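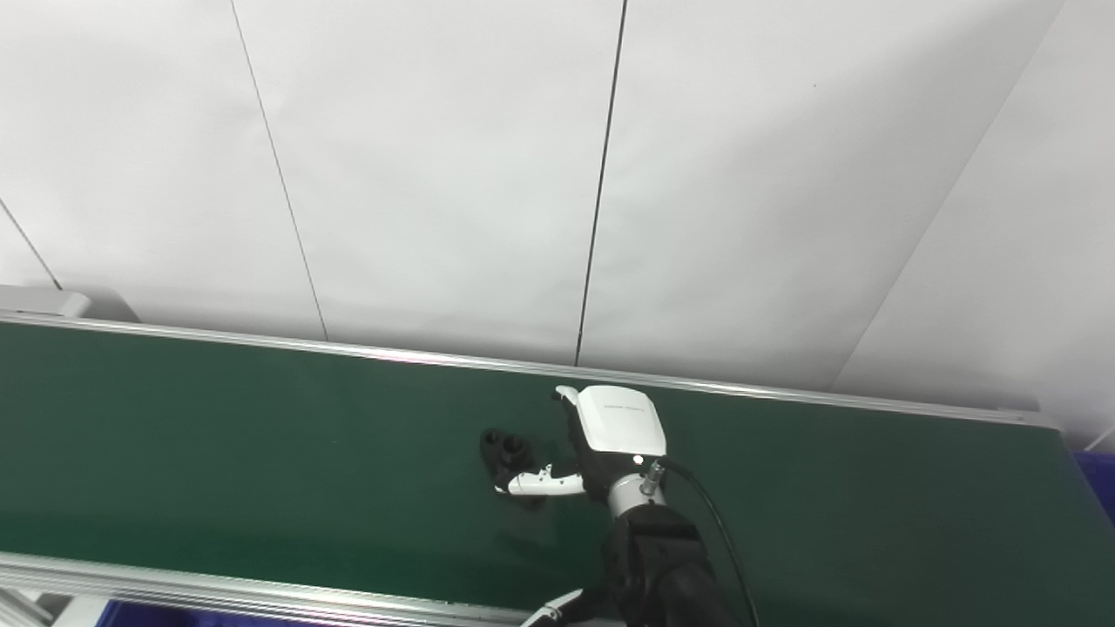 Tamale night kitchen check, with my notes

1. Steamer pots. Both lids fit, handles tight. I topped up the big one twice last September and still scorched the bottom row, so check the water every 20 minutes, please!

2. Masa. Kept in the fridge until we spread it. Fine this time — Veronika brought hers over in a cooler with plenty of ice.

3. Corn husks. Soaked and picked through for silk and grit. I found a few moldy ones in the second bag and tossed the whole bag (sorry, Ifor, I know you'd just bought it).

4. Pork filling. Thermometer in the thickest part before shredding. OK. Chile sauce cooled in shallow pans, also OK.

5. Burners. Left rear is slow to light. Not OK, don't use it until Rosalind has had a look.

6. Allergy cards. Missing for the sweet ones with pecans! I wrote one out by hand and taped it to the tray.

7. Floor by the sink. Mat curls up at one corner and I tripped on it myself. New mat needed before the next batch.

Still to do: oven mitts, more foil.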